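Plastic hangers: storing them without tangling, and which way to put them in the basket

Household and Laundry > Storage
Asked 23 June 2023 by drywall_dorset
Viewed 3724 times

I am sorting out the hangers in a rented flat and would like a method that works before I buy anything. All of them are the plain moulded plastic sort: fixed hook, arched shoulders, straight bar across the bottom. No clips, no swivel.

At present they go into a basket when they come off the rail and come out again when there is ironing to hang. The basket is open at the top and has no divider. Going in is no trouble. Coming out, one hanger brings two or three more with it, because the hook of one has passed through the triangle of the next. Shaking them apart has already cost me one hanger, which cracked where the hook meets the shoulder.

What I have tried so far:

Dropping them in any way up. Worst result, as expected.

All hooks up, all facing the same way. Better, but the stack slides sideways as soon as the basket is less than half full and the hooks cross over again.

Rubber bands in bundles of 12. Tidy, but the band has to come off to get at a single hanger and I stop bothering to put it back.

I lift them by the shoulder with the hook upwards and lower the straight bar in first. If the hanger goes in at a slant the bar catches on the rim of the basket and the whole thing turns over.

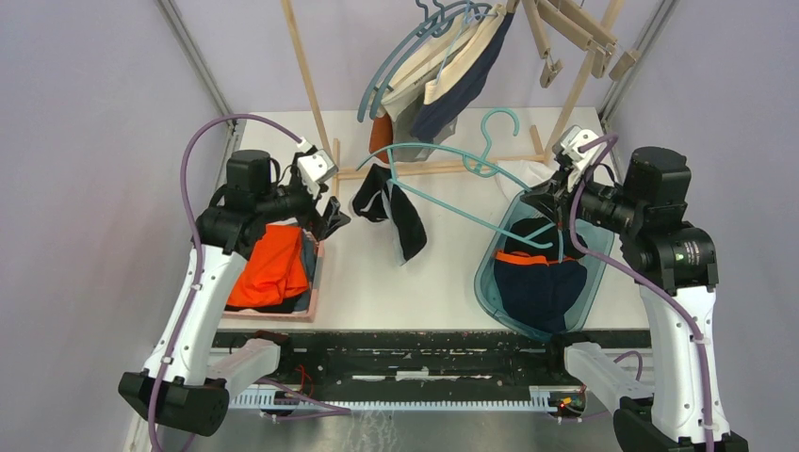

marl_and_chalk: Are you holding them at the shoulder or at the neck of the hook? It makes a difference to how the bar hangs when you lower it.

drywall_dorset: Shoulder. I have tried the neck as well. The bar stays level that way but my hand is in the way of the hook when I put the next one in.

So, two points. Is there a better orientation for a basket with no divider, and is there a cheap divider worth fitting? I would rather not drill anything. The rail in the wardrobe is full, so leaving the empty ones on it is not possible.

Two replies, sorted by votes

pegbag77
9 votes, accepted

Orientation first. Hook up is right for a basket you lift from. Hook down looks neater, but the hooks find each other at the bottom where you cannot see them.

The sliding is the real fault. Hangers of one pattern nest well only while they are held upright from both ends. Once there is a gap they lean, and a leaning hanger offers its hook to its neighbour. There are two ways to deal with it.

1. Reduce the space. Put a stiff piece of card across the basket, the full inside width, and move it up against the last hanger as the number goes down. A flattened cereal box folded double is stiff enough. Two clothes pegs on the rim hold it at each side if the basket walls are thin enough to take a peg.

2. Change the basket. Measure the hanger along the bottom bar before buying. You want an inside length slightly greater than the bar, so that the hanger drops in level and cannot rotate. Too long and the bar can swing. Too short and it sits on a slant across the corners, which is your turning-over problem again.

As to dividers, I use a Drovis wire file rack, the kind meant for paper. It stands loose in the bottom of the basket and needs no fixing. Three or four hangers go in each slot. Check the height, as the taller version puts the hooks above the handles and they catch on your sleeve.

To lower one in, tip it until the bar is parallel with the rim, then go straight down. Do not start with one corner of the bar. Take them out from the end of the row -- never from the middle.

On the cracked one: throw it away. Glue does not hold at that point under the weight of a coat, and the rough edge pulls threads.

drywall_dorset: Card and pegs fitted this afternoon. No crossings yet with the basket a third full, which is when it used to go wrong. I will look at the file rack if the card goes soft.

marl_and_chalk: Mine went soft in April after someone put damp towels on top of it. Corrugated plastic sheet cuts with scissors and lasts longer.

pegbag77: Agreed, if you have an offcut. I would not buy a full sheet for it.

tidepool_annex
2 votes

Get rid of the basket. I put a Haltenix tension rod across the alcove next to the washing machine and all the empties hang there. No drilling. It holds 13 without sagging and I have not tried more.

If you must have a basket then buy the thin velvet-covered hangers instead, they take up less room. Le Goff ones are fine. Zisen ones shed on dark clothes.

pegbag77: The velvet type cling to each other worse than plain plastic in a basket. They are good on a rail. The rod is a sound idea if there is an alcove, although the question says nothing about one.

drywall_dorset: No alcove, unfortunately. The machine is under the kitchen worktop with a cupboard on each side.

tidepool_annex: Over the bath then. Take it down when you want a shower.

Related pages
Removing the shoulder bumps hangers leave in knitwear
Can broken plastic hangers go in household recycling?
Wardrobe rail bowing in the middle -- add a centre bracket or replace?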